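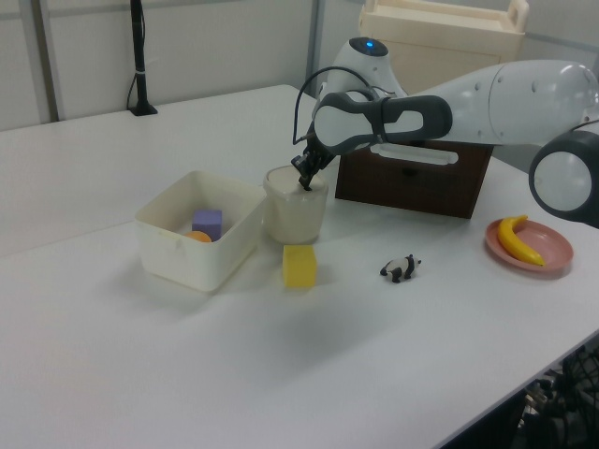
Home Browse Clubs & Classes Robotics Ask Log in

Search this site Go

Our arm grabs the cup but misses the cube. What should we practice next?

Nosipho Le Roux
Student club, second year
3 comments 7 shares

Hi all! Our after-school club finally has real time on an arm and we're having a blast. The task for our December demo night is tidying a table: yellow foam cube into the plastic bin, toy banana stays on the pink plate, panda gets left alone. We teach it by guiding it through the moves and saving each run. So far we have 164 runs saved — which felt like a mountain until we watched it try by itself! It does fine on the cup and then closes its fingers just short of the cube. Do we record more of the same, or change something? We have 20 minutes of arm time each per session, so I want to spend it well.

Chantelle Engelbrecht
9 found this helpful

Love this project! My guess is that your cube sits in nearly the same spot in most of your runs. Ours did, and the arm learned the spot and ignored the cube. Try this:

1. Move the cube a hand's width between runs. Turn it a little too, so the fingers meet the sides at different angles.

2. Start some runs with the gripper already over the bin and the fingers open, then go back for the cube. Our club at Jemholm only ever started from the home pose, and the arm got lost any time it ended up somewhere else. 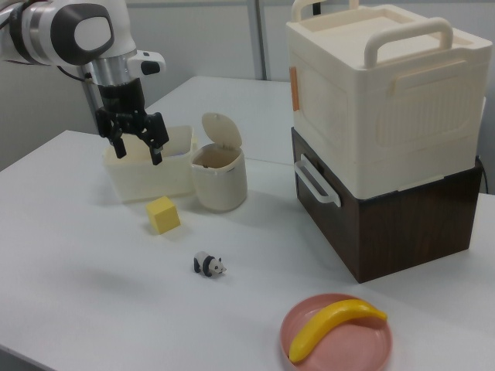

3. Shift the big things. Bin, plate, panda, swap them around every few runs. It feels like you're making it harder (you are!) but our cube grabs got so much better in the next round.

4. Keep a notebook line for each run with who drove and where the cube was. Delete the ones where somebody bumped the table.

Also, slow down for the last bit before the fingers close. Kids race that part — I did too.

Keabetswe Mabuza
1 found this helpful

check your camera didnt move. happened to us twice

Boglárka Szűcs
4 found this helpful

Agree with Chantelle on moving the cube, but change one thing at a time at first, or you won't know what helped. We did cube position for a whole session, then cube angle, then the bin. And save a few layouts you never train on, so you can test with them before demo night. Watching it get one of those right is the best feeling, our whole room yelled. Please come back and post how December goes!

Share Follow Report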